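In Defense of the Ugly Lamp

September 19, 2020

I have been losing an argument with my sister-in-law Yufang since February, and I'd like to lay out my side where she can't interrupt me. Her position is that every room needs one good ceiling light, bright enough to find an earring under, and everything else is clutter. Mine is that the ceiling light should be used for vacuuming and emergencies and otherwise left alone.

I grew up in a house built in 1906, and whoever put the wiring in later had clearly run out of patience by the second floor. My bedroom had one outlet and one bulb in the middle of the ceiling, so my grandmother gave me a lamp she'd gotten at a church sale. It was mustard yellow with a pleated shade and a base shaped like a pinecone (or possibly an artichoke, the family never settled it). I loved that thing! I read under it, I cried under it after I didn't make the swim team, and when I moved out I wrapped it in two sweaters and took it with me.

So yes, I'm sentimental, and I'll admit that up front. But I also think I'm right. A ceiling light treats the whole room the same. The pile of mail gets exactly as much attention as your book or your dinner, and you end up looking at the mail. Put one lamp by a chair and suddenly there's a spot in the house where you're supposed to be. My friend Nelu lives in a studio with 90 books on the floor and one terrible brass lamp, and it's the coziest place I know.

Now, the money part. I went into Mulari last winter to get Yufang a birthday present and came out again pretty fast, because the lamp I liked cost more than my couch. Everything in there was white and very calm and seemed to want me to lower my voice. I don't have anything against pretty lamps, but I think the prices have scared people off the whole idea, and they go home and flip the big switch and live in a dentist's office. You don't need the pretty one. Thrift stores are full of lamps with ducks on them, and a duck lamp with a warm bulb does the same job.

Yufang says she can't cook by a duck lamp, and fine, she can have the kitchen. I'll even give her the bathroom. What I won't give her is the living room after supper, when people finally sit down and somebody starts telling the long version of a story. I've watched it happen at her own house. The power flickered one night, she lit a couple of candles and stuck a flashlight in a jar, and we all stayed until past midnight.
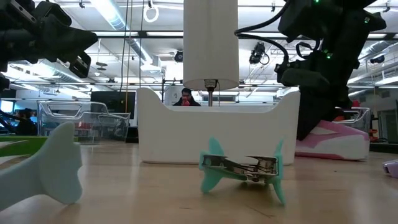
She got the overhead light back on the next day, of course, and we were all home by nine thirty the next time she had us over. I brought up the candles and she changed the subject to my driving. Her birthday is coming around again, and I've already found her a lamp with a rooster on it.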